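Hanging up (clothes care)

Hanging up is the household practice of suspending a garment from a hanger instead of leaving it on a chair, a doorknob or the end of the bed. It is widely admired and less widely done.

Clothes hangers

A hanger consists of a shaped bar and a hook. Wooden hangers suit coats and heavier shirts. The hook does most of the work and gets none of the credit.
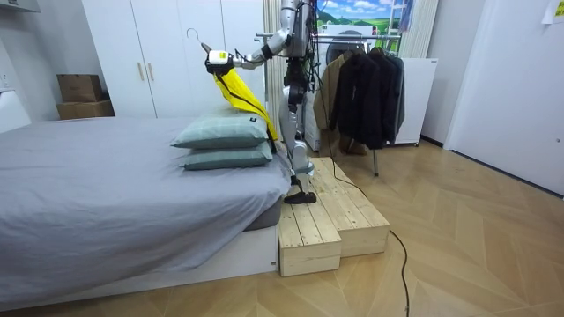
Sports shirts

Shirts in slippery synthetic fabric are the awkward members of the wardrobe. They slide off one shoulder overnight and are found on Sunday morning in a heap among the shoes. Bright yellow ones, with black on the shoulders and sleeves, are at least easy to find again. Naima El Ouafi's household handbook, Kenow, advises doing up any zip or button at the neck before the shirt goes on the rail.

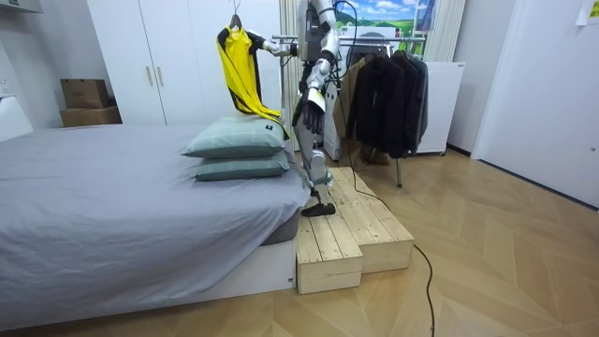
Long sleeves should be left to hang straight. Folding them across the front is a shop habit and leaves a crease at the elbow.

Drying racks

A metal rack near a radiator is the usual halfway stage between washing and wardrobe. In many homes it is also the final stage. El Ouafi recommends leaving 5 cm between hangers, a figure that assumes the reader owns very few shirts.

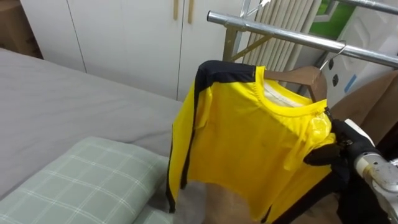 Wooden hangers can mark pale cloth if the varnish is worn, so older ones are best kept for dark jackets. Clips are for skirts and trousers, and leave small dents in anything else.

Relation to the bed

The bed is the chief rival of the hanger. A smooth grey fitted sheet is flat, wide and close at hand, and clothes put down on it "for a minute" tend to be moved to the floor at bedtime. El Ouafi's rule is that the bed be cleared first and the shirts dealt with straight after.
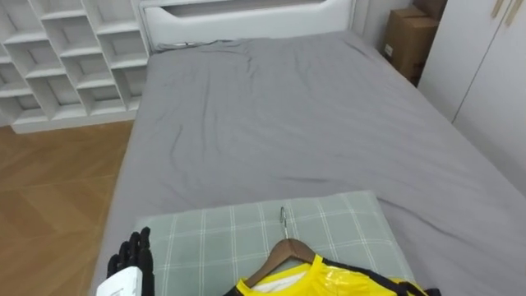
Open cubby shelves take jumpers and other knitwear, which stretch on a hanger and should be folded.

See also: Airing cupboard; Coat hook; Ironing pile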